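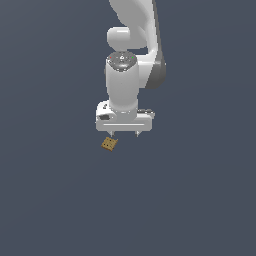
Projects > Land and Water > Jastholm Drainage > Progress reports

Jastholm Ditch and Culvert Renewal: Second Progress Report

Submitted by Gemma Sanna, December

Print this page | E-mail this page

1. Period covered

This report covers work from the end of the survey stage to the winter shutdown. It follows the headings of the grant agreement. Spending is reported separately on the standard claim form.

2. Status of works

The main ditch has been cleared and regraded along 428 meters, from the Sernine road crossing to the outfall. The agreed gradient was held over the full length except at the old field gate, where a rock shelf was met above design level. The bed was left on the shelf and the side slope was widened to keep the cross section. The design engineer accepted the change in writing and the drawing has been revised.

Two culverts were due for replacement in this period. The upper culvert is complete: the cracked clay pipe was removed, the trench was bedded with washed gravel, and concrete pipe was laid and backfilled in layers. The lower culvert has been excavated on the upstream side only. Work stopped when a water main was found 38 centimeters from the proposed headwall, closer than the utility plan indicated. The excavation has been fenced and plated.

Spoil from the regrading was spread on the adjoining pasture under the landowner's consent. Silt from the last section before the outfall was kept apart pending laboratory results. These came back within the limits for reuse on site, and the material will be spread in spring when the ground can carry the equipment.

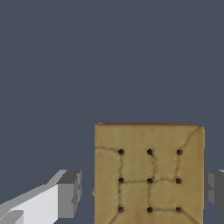
3. Water levels

Level loggers were installed at the road crossing and the outfall and record every 15 minutes. The outfall logger has a gap in October caused by a failed battery. The missing values have not been filled in, and the period is left out of the averages.

During the heaviest rain of the period the ditch at the road crossing peaked 125 millimeters below the level of the carriageway edge. The road did not flood. Rainfall in that event was below the design storm, so the result should not be read as proof of performance. The comparison required by the agreement will be made after a full wet season.

Flow at the outfall is still restricted by the flap valve, which does not close fully. The hinge pin is worn. Navickas, the contractor, has quoted for a new pin and seal and for a complete replacement valve. We recommend the complete replacement, as the frame is corroded below the waterline and would need attention within a few years in any case. The cost can be met from contingency.

4. Bank planting

The east bank was seeded with the low-maintenance grass mix supplied by Bratutix. Germination was good on the upper slope and poor near the toe, where seed was washed out before it rooted. The toe will be reseeded in April with coir matting pinned over it. No planting has been done on the west bank, which is needed for machine access to the lower culvert. 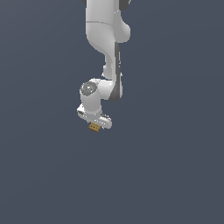
5. Variations and risks

The position of the water main is the main risk to the program. The utility requires a trial pit, supervised by its own staff, before it will approve a revised headwall. The request has been lodged and no date has been given. If approval is not received by the end of February, completion of the lower culvert will move past the nesting season restriction and into late summer.

Contingency stands at 50 percent of the original allowance before the flap valve is ordered. No other claims have been notified by the contractor.

6. Work planned for the next period

Trial pit at the lower culvert and resubmission of the headwall drawing. Replacement of the flap valve, subject to your approval of the recommendation in section 3. Spreading of the retained silt. Reseeding of the east bank toe. Download and checking of both loggers at monthly intervals.

7. Decision requested

Written approval is requested for the use of contingency on the flap valve. The contractor's quotation remains open until the end of January.

Print this page | E-mail this page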